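How to Apply to a Startup Incubator

By Jana Hellwig
5 October 2025

14 shares | 3 comments

Most incubators use a short written form, a pitch deck and one interview. The steps below follow the order used by the Fletar program, and other programs differ mainly in the length of the form.

1. Check eligibility. Read the program rules before opening the form. Typical limits cover company age, money already raised and place of registration. Fletar accepts companies with at least 2 full-time founders and no outside equity round.

2. Write the summary. The limit is 700 characters, including spaces. State the customer, the problem, the product and the current stage. Leave out market size – it has its own field.

3. Fill in the traction field. Enter paying customers, signed pilots and waiting list sign-ups as separate figures. Do not add them together. A waiting list of 1,000 names is scored below a single paid pilot at Fletar.
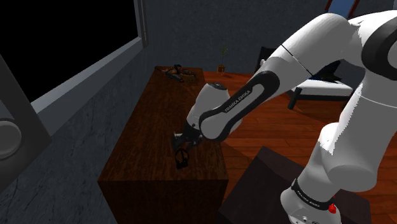

A Franka Emika robot arm over a desk, computer rendering.

4. Prepare the deck. Keep it to 8 slides and export it as a PDF. Put the cap table on the last slide. If a founder has left, list the shares that person still holds.

5. Attach the company documents. You will normally need the registration certificate, the founder agreement and a 12-month cash forecast. Use the company's legal name in each file name. Zilomeck, for example, trades as Yazzie and had its first application returned because the two names did not match.

6. Book the interview. Slots open once the form passes the first check. All founders listed on the form must attend. Expect questions on pricing, monthly costs and what the company would do without a place.

7. Read the offer. Look for the equity share, the program fee, the desk terms and the exit clause. Zuweira Laryea, who reviews contracts at Trestance, advises asking for the exit clause in writing if it is missing – a verbal answer cannot be relied on later.

Applications for the next intake close in April. Late forms are moved to the following round and do not need to be sent again.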